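How to break down a novel for a feature screenplay

Last updated February 25, 2020

These steps cover the stage between reading the book and writing the first outline. They assume a novel of 300 pages or more and a target script of normal feature length. Rights are dealt with on a separate page.

Step 1. Read the book once without notes. On the second reading, write one index card per scene. Each card carries the page range, the place, the characters present and one sentence stating what changes. If nothing changes, write "no change" and keep the card.

Step 2. Mark each card A, B or C. An A card is a scene the ending depends on. A B card supports an A card. Everything else is C, including scenes you like.
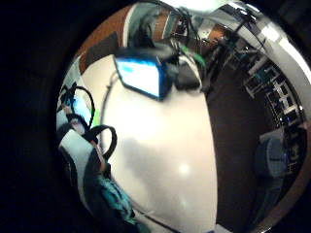 Step 3. Lay out the A cards in story order, ignoring chapter order. Novels with two timelines need this done twice, once for each line, before the two are joined. Menaka Thambiah's draft of Ellery went wrong at this point: the flashbacks stayed where the book had them, and the main plot did not start until page 50.

Step 4. List the characters named on the A cards. Where two of them do the same job in the story, merge them and keep the name that appears earlier. Correct the cards at once, as old names left in place cause errors later.

Step 5. Deal with inner thought. Underline each passage where the reader learns something only from a character's mind. Give it to an action or a line of dialogue, or cut it. Voice-over is a last resort – use it only if the narrator's voice is the reason for filming the book.
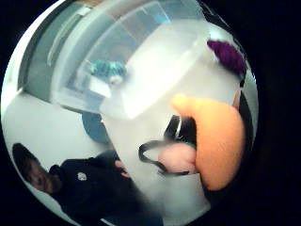
Step 6. Bring back B cards one at a time, checking that each A card still follows from the one before. Stop when the outline fills 14 pages. C cards stay out at this stage.

Step 7. Give the outline to a reader who does not know the novel. Prasanna Siddiqui, who edited the Trevby scripts, asks for a list of questions only, with no suggested fixes. Any question that can be answered only from the book points to a missing card.

Keep the unused cards until the second draft is finished. The page on writing the treatment continues from Step 7.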